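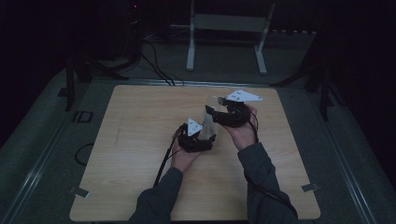 The jam jar method grows up

My gran kept her money in tins on the larder shelf. One was for coal, one was for the rent, one was for Christmas, and a dented one at the back was for what she called going-wrongs. She never read a word about personal finance in her life and she never missed a bill. I think about those tins a lot, and lately I seem to be in good company, as people all over the country are going back to splitting their money into pots.

This time the tins live on a phone. Most banks now let you carve a current account into smaller pots, and a handful of apps do nothing else. I have spent the months since February trying out three of them – Vonar, Brekent and Kombo – and I have enjoyed it far more than anyone should enjoy moving their own money about!

The idea is as simple as it ever was. On payday you work out what has to go on bills and shift that away first. Then you feed the pots for things you know are coming but always forget: the MOT, the vet, new school shoes, your sister's birthday. Whatever is left is yours to spend, and you can spend it without that queasy feeling at the cash machine in the third week.

Vonar is the plainest of the three and I warmed to it quickly. You name a pot, set an amount and pick a day. It doesn't cheer or send you little badges. Brekent is busier, and it rounds up your card payments and drops the pennies wherever you tell it. I told it to fill a pot for the car, and by early summer there was £136 sitting there, which paid for a new tyre and a good lunch afterwards. Kombo is made for couples (or housemates, or grown-up children and their parents) and shows everyone the same set of pots. If you have ever argued over who paid the water bill, give it a go.

What surprised me most was the yearly stuff. I went back through twelve months of statements with a pot of tea and a highlighter, and added up everything that had come as a nasty shock. Boiler service, travel insurance, a wedding two hundred miles away, the television licence. Divided by twelve it came to £67 a month. That's a sum I can manage perfectly well, yet every one of those bills had knocked me sideways because it turned up in one lump.

So now there is a pot called Lumps. It is my favourite.

I met a group in Flistberg who have been doing this together for 2 years. They get together in the back room of a café one evening a month, and they talk about money as cheerfully as other people talk about tomatoes. One woman had saved almost £387 for a sewing machine and had the whole room clapping. A retired bus driver still uses envelopes, real paper ones, with the names crossed out and written over, and wouldn't swap them for any app going.

A few things they passed on. Start with three pots at most, as a dozen will wear you out by the second payday. Give them proper names – "Whitby in June" is much harder to raid than "Savings 4". If you do raid one, write down why and carry on. Check whether your pots earn any interest, too, as plenty earn none, and anything you won't need for a year may be better off in an ordinary savings account. And if you have a card balance that charges you every month, make that your first pot and feed it well.

I still get it wrong. In May I forgot about the dentist completely and had to borrow from Whitby. But the money was there to borrow, and by the end of June I had paid it back and was eating chips on the harbour wall.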